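22/03/2019
By Hawi Admasu

So my project was about how long people really sleep in the week before exams, and wow, we are all so tired. I made a paper survey back in February and left copies in the library, the gym and Dokar (the coffee place by the bus stop, great muffins). I got 70 back, which made me very happy!

I asked for bedtime, wake-up time and cups of coffee, four nights in a row. Typing it all in gave me 1067 numbers and a sore neck. The coffee drinkers went to bed later, but they also had more early classes, so I can't say the coffee did it. Berkay Şimşekoğlu helped me with the charts and talked me out of a pie chart (thanks, Berkay).

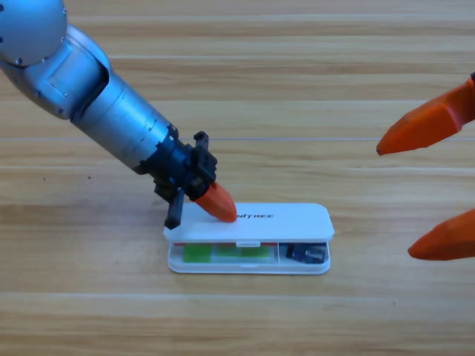

Light wooden tabletop, silver arm, black gripper mount.

Next time I'd ask about naps too. Lots of people wrote them in the margins and I had no column for them.

Comments

Eneo: I was one of the 70! Put me down for two naps a day.

brolance_k: Did you ask about phones in bed?

Hawi: No, but I should have!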